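Speaker notes: Setting up two tables for a small craft room
Raimonds Kuusk
Talk given 2 Jan 2010, upstairs room at Guvura

Before starting
Handouts are on the chair by the door. One sheet each, the measurements are on the back. Ask if everyone at the back can hear. Say that questions can come at any point.

1. Opening
Say who I am and that I have run the craft room at Flodis for 9 years. It is a ground floor room with a tiled floor and one door that opens inwards. We do card work, lino, a bit of book repair and in January mostly mending.

The talk is about tables. People ask me about tools and storage and I am happy to talk about those afterwards, but most of the trouble I see in small rooms comes from the tables being wrong, or in the wrong place.

Ask: who here has one table and who has more than one? Wait for hands.

2. Why two tables
For years we had one large table from Mertens. It was 900 mm deep and you could not reach the middle of it from a chair. The middle filled up with offcuts and mugs. We sold it.

Now we work with 2 smaller tables. One is an old wooden one that stays where it is. The other folds and goes away when the room is wanted for something else.

The rule we settled on is simple. Cutting and anything messy happens on the old table. Clean work, laying out and finished pieces go on the folding one. When a person is cutting they stay on their own side and do not lean over.

Mention the Okano evening class here if there is time. They tried it the other way round, cutting on the folding table, and the top was scored within a month.

3. Choosing the old table
Do not buy new for this. Look for:
A top that is already marked, so people relax about it.
Legs that stand firm. Push the table from the end as well as from the side.
Enough room underneath for knees. Deep rails are a nuisance.
Leave the finish alone. I sanded one once and spent the whole spring getting dust out of the paper drawers.

Legs that slope outwards are steady but they catch feet. If you have them, keep the walkway on the other side.

4. Choosing the folding table
Pale tops are better for laying out, you can see threads and pins on them. Check the catches before you pay. Carry it across the shop if they let you. Ours is light enough for one person on the flat but I ask for two on the stairs.

Measure the height of both tables. If they are going to stand next to each other, a small step between them does not matter much for cutting but it does for long strips of cloth.

5. Placing them
Pause here and leave the picture up while people turn over the handout.

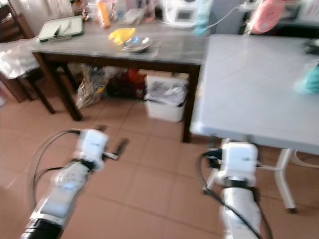
6. What goes on the tabletop
A board at one end, and the small tools live on the board. When the board is clear, the table can be wiped. When the tools wander off the board they get swept up with the scraps, and I have taken a good bone folder out of the bin more than once.

Scraps and crumpled bits can sit in the middle while you work. Clear them before you start the next piece, not at the end of the day.

Nothing is stored on the folding table. If it has things on it, it never gets folded.

7. Floors
Tiles are easy to sweep but the joints make a table rock. Turn the table a little before you start wedging paper under a leg. Felt pads wear through quickly on tile, so we use rubber feet and check them every January.

Tell the story about the pot of paste if the room seems awake. Skip it if we are running late.

8. Packing away
Order we use at Flodis: blades counted and put in the tin, board wiped, scraps sorted, folding table emptied and folded, floor swept. The old table is brushed down last.

Somebody always asks about storing the folding table upright. Yes, against an inside wall, with a strap. Ours fell once.

9. Questions
Likely ones: price, where to find old tables, children in the room, lighting. For lighting, refer them to the second handout. I have brought a few spare copies.

Thank Guvura for the room. Remind people to take their cups down.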